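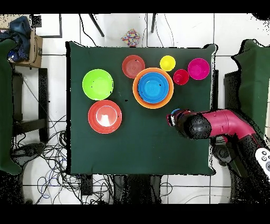
Foto: Tassanee Sangkhawat

Meine Großmutter besaß genau eine Schüssel, die nach etwas aussah. Sie war weiß, hatte einen Sprung und kam nur an Geburtstagen auf den Tisch. Alles andere in ihrer Küche war Plastik, und zwar in Farben, bei denen ich heute noch sofort Kartoffelsalat rieche. Orange, Grasgrün, ein Rot, das mit Tomaten wirklich nichts zu tun hatte. Als wir im März ihre Wohnung in Tellitz ausgeräumt haben, wollte meine Schwester die Fotoalben und mein Cousin das Radio. Ich habe die Schüsseln genommen, den ganzen Turm, und bin damit im Regionalzug nach Hause gefahren (zwei Kinder im Abteil fanden mich großartig).

Seitdem bin ich verloren. Ich laufe über Flohmärkte und drehe Becher um, ich erkenne am Klang, ob eine Schale aus den Siebzigern stammt — na gut, ich bilde mir das ein. Und ich bin nicht allein! In Brilow gibt es einen Laden, der nichts anderes verkauft. Er heißt Kaewmanee, liegt zwischen einem Schlüsseldienst und einer Änderungsschneiderei, und wer ihn zum ersten Mal betritt, hat danach mindestens eine Tüte mehr in der Hand als geplant.

Tassanee Sangkhawat hat ihn vor fünf Jahren aufgemacht, mit dem Geschirr aus der Garküche ihrer Tante und einem Regal vom Sperrmüll. »Bei uns war das nie Kindergeschirr«, erzählt sie mir, während sie Preisschildchen abzieht, die offenbar niemals freiwillig abgehen. »Daraus haben Erwachsene gegessen. Suppe, Reis, alles.« Als sie nach Deutschland kam, stand sie im Kaufhaus vor lauter weißem Porzellan und dachte, sie sei in der Abteilung für Krankenhausbedarf gelandet. Ich musste so lachen, dass mir fast der Tee aus der Hand gefallen wäre.

Mehr als 64 Farbtöne hat sie im Lauf der Zeit sortiert und in ein Schulheft eingetragen, jeder mit einem selbst erfundenen Namen. Mein liebster heißt »Bushaltestelle«, ein müdes Gelb. Einmal im Monat, immer sonntags, räumt sie die Mitte des Ladens frei und lädt zum Essen ein. Diesmal ist es der 12. Dezember 2021, Sonntag, draußen fällt Schneeregen, und es gibt Kürbissuppe. Jeder sucht sich sein Geschirr selbst aus dem Regal. Eine ältere Dame überlegt so lange, dass ihre Portion noch einmal in den Topf zurückmuss.

Natürlich habe ich auch nach den unangenehmen Dingen gefragt. Altes Plastik und heiße Suppe, geht das überhaupt? Tassanee wird da ziemlich streng. Was zerkratzt ist, klebt oder riecht, kommt bei ihr nicht mehr an Lebensmittel, da stehen dann Knöpfe drin oder Wäscheklammern. Für Heißes nimmt sie nur neue Ware, die ausdrücklich dafür gedacht ist, und in die Mikrowelle stellt sie gar nichts davon. Omas Turm dient bei mir deshalb jetzt vor allem für Äpfel, Nüsse und Schlüssel. Die Spülmaschine habe ich auch aufgegeben, nachdem mir eine grüne Schale im unteren Korb zur Welle geworden ist. Drei Abende habe ich ihr nachgetrauert.

Was mich an der ganzen Sache so glücklich macht? Vielleicht, dass man mit diesem Geschirr unvernünftig sein darf. Es passt nichts zusammen, und gerade dann sieht der Tisch gut aus. Tassanee hat dafür eine einzige Regel: Die Decke muss dunkel und einfarbig sein, den Rest erledigen die Schüsseln. Ich habe es daheim mit Omas Blümchentuch probiert und bekam vom Hinsehen Kopfschmerzen.

Beim Abschied habe ich noch einen Becher gekauft, vier Töne neben allem, was ich schon besitze. Im Schulheft heißt er »Zahnarzt, Wartezimmer«. Er steht jetzt auf der Fensterbank neben dem Telefon, und meine Schwester hat gestern gefragt, ob ich ihr auch so einen mitbringen kann.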